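# flalden-site-announcements

Data card, v3. Press notices on new plants and labs in Flalden, one row per notice. Collected for Jurnent, last pull August 23, 2018.

2,123 rows, 11 columns. Plain CSV, UTF-8. Jobs and spend are as anounced, not checked agianst anything.
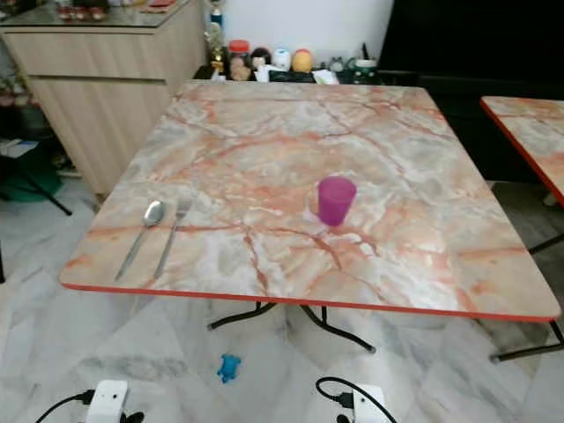
Batista wrote back that the jobs column mixes new hires with transfers. Fair. Flag coming in v4.

Known gaps: no notices from Prusten before it opened the second plant. Currency left as printed. 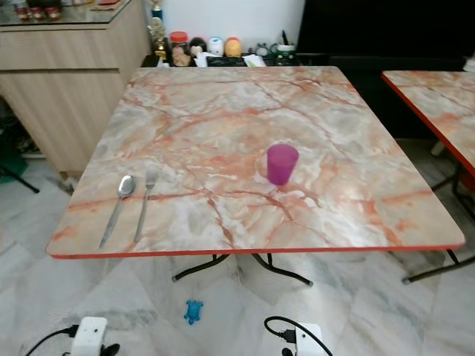

Dates are publish dates. Ground-breaking dates only if the notice gave one, otherwise blank.

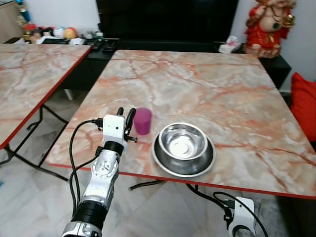 Are duplicates removed? Only exact ones, reworded reposts are still in there.

Comments (2)

mk_rows: row 19 has a stray semicolon, breaks my import

tallgrass: thx, the blank dates make sense now

Contact: Jurnent data desk | © 2018 Jurnent | Back to top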